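Search this site Enter keywords Go

TEACHING BY HAND, TEACHING BY STICK
Speaker notes, Natnael Abera
Derby meetup, 2022-03-26
Talk is 20 minutes, questions after. Water on the lectern BEFORE starting this time.

Slide 1. Title

Say hello, say name, say it slowly. Thank Hawi for the invitation and for finding the right adapter.

Opening line: "I have spent most of the past year moving toy blocks from one side of a board to the other, and I'm paid for it." Wait for the laugh. If there's no laugh, carry on as if it was a plain statement of fact. It was.

Who's in the room? Hands up if you've programmed an arm. Hands up if you've driven one by remote. Hands up if you've ever grabbed one and shoved it where you wanted it to go. Keep an eye on the third group, they're the ones who'll ask about force limits.

Slide 2. Two ways to show a robot something

First way: take hold of the arm and walk it through the job. Kinesthetic teaching if you're writing a paper, "waggling it" in our lab. The motors hold up the arm's weight and you supply the opinions.

Second way: stand back and drive it with a controller, a space mouse, a second arm, whatever you've got. Teleoperation.

Both give you a recording of what the arm did. The learning part chews on the recording later. Don't get drawn into the learning part tonight. Virgil is giving that talk in July and he has more slides than I do.

Slide 3. By hand: the good bit

Anybody can do it in about a minute. We sat Kedir's dad down at the arm, told him nothing except where the red button was, and he pushed a block into a corner on his second go. Then he asked why the robot couldn't do it itself. Fair question. Leave a pause here.

You feel contact. When the tip meets the block your wrist knows it, and you ease off without thinking.

Slide 4. By hand: the bad bit

Your own arm is in the camera view. The robot ends up studying a lovely collection of sleeves. Matúš wore the same green jumper for a fortnight and we had a policy that did noticeably better when he was on shift. (True story. Don't say which paper it nearly went into.)

You get tired, too. An arm that weighs nothing on paper weighs plenty by four in the afternoon, and the late recordings show it. Long curves where the morning has short ones.

And people cheat. They hold the arm at the elbow, bend it into shapes it'd never choose, and get the block home anyway. The recording says success. The joints say ouch.

Slide 5. By remote: what changes

Sleeves gone. The operator sees something closer to what the robot sees, if you set it up honestly and make them drive from the camera feed. We don't always. Standing next to the table and peeking is a hard habit to break, and I have caught myself leaning to look round the wrist like a man trying to see the telly past a tall relative.

What you lose is touch. New drivers come at a block far too fast, stop dead, creep, overshoot, then go round the back and apologise to it. Hawi wrote in her log for her first day, "I have parked trucks with more grace." She's never parked a truck.

The Plolier rig (our name for the controller stand, there's no deep meaning) has a lag you stop noticing after your first hour. Your hands keep noticing it, though. You start steering early. Then somebody fixes the lag and everyone's terrible again for a day.

Slide 6. The job itself

Keep this one up for a while, it's the only proper photo in the talk. Let them look before talking.
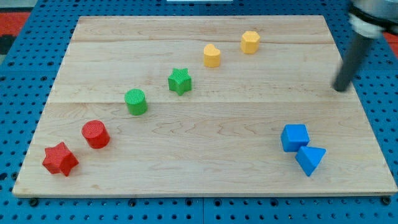 Blocks on the board, tip hovering over the right-hand side.

Points to hit while it's up:

One finger, no grasping. People expect a claw. Pushing is harder to do well than picking up, as you'll know if you've ever tried to move a pea with a chopstick.

Shape matters more than you'd think. Push a cube square on a flat face and it goes where you meant, mostly. Catch it off centre and it spins. The stars are the ones the drivers complain about, there's always a point facing the wrong way.

Colours are for the people giving instructions. "Put the blue cube next to the green star" is a sentence a tired person can follow. "Put item four next to item seven" isn't, we tried it.

The two blues are touching. Ask the room: how would you part them with one finger? Take two answers at most. Somebody will say "from the side". Ask which side. Enjoy this.

Slide 7. What we ask of the driver

This is the Hailu sheet, taped up beside the seat. Read it out, don't explain every line.

Read the instruction aloud before you touch the stick.
Start with the tip clear of every block.
If you knock something, keep going. Don't reset to hide it.
Stop when it's done. No tidying.
After 19 runs, get up and walk about.

The third line causes the most grief. Everybody wants a clean run. But a robot that has only seen clean runs has no idea what to do once it's made a mess, and it will make a mess. We kept over 80 of the ugly ones from our first batch and I'd trade most of the pretty ones for another box of them.

The last line was 20 until Virgil pointed out that everybody was stopping at 19 to "have a quick stretch first".

Slide 8. So which one?

They came for an answer, so give them one. For short pushes on a table, by remote. For anything where you need to feel the thing seat or click, by hand, and put up with the sleeves. For the Hevamik job we did both and the arguments about it are still going on in the kitchen.

If running late, skip straight to here from slide 6 and pretend that was the plan.

Likely questions

"Can't you do it all in simulation?" Be nice. Some of it, yes. Friction under a small block is a grubby business and the simulator keeps a very clean house.

"How long to train a new driver?" A morning to be safe, a week to be any good. Kedir was good by lunch and has been unbearable about it.

"Do you mix both kinds of recording?" We do, and we label which is which. We didn't label them at first. Look sorry when saying this.

"Force limits?" Hand over to Matúš, third row, probably in the jumper.

Bring back Hawi's adapter.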